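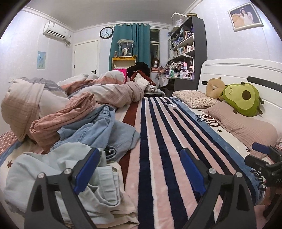 Figure 3. A small white box on a striped bedspread.

4.2 Linked accounts and missed payments

The Komcombe panel followed 145 households in Nekotstead, each holding accounts with at least two banks. Of these, 80 linked their accounts through the Arkelus application during the study. Linking took place at home, and most users added their second bank in the same sitting.

Missed bill payments fell in the linked group — mainly council tax and rent — but overdraft use did not change. Garrido reports a similar split for prepaid cards.

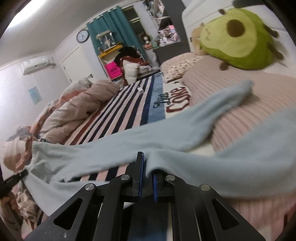
Figure 4. Light blue knit sweater held between two blue pads.

Fees are treated separately in Section 5. Households that closed an account before October were kept in the sample, and their balances were set to zero from the month of closure.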